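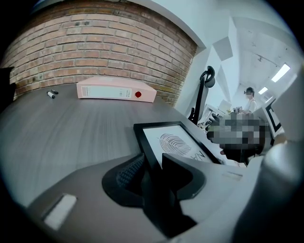
Renata asked whether the desk by the brick wall is meant to be shared or not — she's been told both. Aidan: shared, always was. Maeve thought it went with the accounts job. Left open, see item 2.

Office meeting, Bremcombe, June 19, 2019
Present: Hicham Ait Brahim, Renata Cieślak, Maeve Mac Mathúna, Aidan Mac Suibhne. Apologies from Abelardo Salinas (at Gasex all day).
Notes: Maeve

1. Last minutes
Agreed. One fix, the Yammine order was 75 folders, not what I put.

2. Desks
Long talk. Hicham wants every desk clear by end of day, nothing left out but what's being worked on. Renata against, says she loses half the morning getting things back out of the cupboard. Settled on: binders in current use can stay out, back against the wall, spine showing so people can read the label. Everything else away. Markers go in the drawer, caps on. Framed prints fine to stay up on the desks, Aidan doesn't want nails in the brick and niether does the landlord.
Desk by the brick wall is shared until Abelardo is back and can say what was promised.
Action: Renata to ask him.

3. Binder labels
Print too small, several complaints. Hicham to try a bigger size, client name on the top line, year under it. Color system stays as is for now — Maeve to type up the list as half of us are guessing. Old Cirnia papers go to the archive room, nothing after December to be moved yet.
Action: Hicham, labels. Maeve, color list.

4. Supplies
Spent almost 2464 on stationery so far, Aidan thinks that's high. Partly the Yammine order. No more whiteboard markers until the ones in the drawers are used up. Renata wants black only, the green can't be read from the back of the room. Agreed.

5. Archive room
68 boxes down there, shelves hold 100. Fine for this year. Light by the door still flickering, Aidan has rung twice. Will ring agian.

6. AOB
Key to the tall cupboard is missing. Check your bags please.
Kettle — Hicham getting a new one, will claim it back.

Next meeting when Abelardo's back, Renata to send round dates.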